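Home | Stories | Clubs | Archive | Search

THE REACH

The Kanaan Robotics Club had a big gray arm with a bellows down one side, and it had 30 days to teach that arm good manners. The regional contest was at Hirberg in February, and the task was called Handover: pick up a cup, bring it to a stranger, let go at the right moment.

We named the arm Tellow. I was the youngest one on the team and I got the wrist camera, the best job in the building!

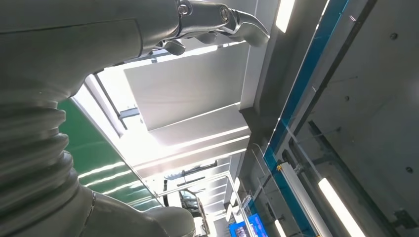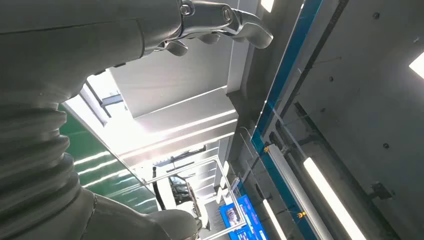
Tellow's arm and its curved silver finger, with the ceiling beyond.

Everybody else saw Tellow from the floor, as a large machine that was slow to say hello. I saw what Tellow saw. I sat at the laptop with my knees up and learned the world from the wrist: ceilings, light tubes, long blue edges running off at a slant. After a week I could tell which way the elbow had swung by where the green slid to on my screen. (I started doing it at home too, lying on the kitchen floor and working out where my hand would be.)

Letting go was the hard part. Our code had a number in it for how hard a person had to tug before the fingers opened. At 80 you needed both hands and a foot against the table. At 6 Tellow dropped the cup if you breathed on it. We tried everything in between, and we wrote each try on the back of an old Holivel bus timetable until there was no white left on it.

Try 526 was mine. I'd come around from the laptop because my legs had gone to sleep, and I put my hand out without thinking, the way you do when your brother passes the salt. The arm came down, the elbow tucked, and I felt the cup stay, and stay, and then it was simply in my hand. I yelled so loud that the people from the chess club came in.

"What number was that?" they asked me from the laptop.

I had no idea. I'd left my chair! We had to scroll back through the log to find it, all of us crowding one screen, me still holding the cup and not wanting to put it down.

We packed for Hirberg that night, and I rode in the back with the cup in my lap.

READER COMMENTS

tinbird: The salt line got me. Is there going to be a part two at the contest?

m_oak: I was on a team like this in high school and our timetable was a pizza box. Loved it.

quietgears: So what WAS the number???

Contact | Copyright 2019 | Back to top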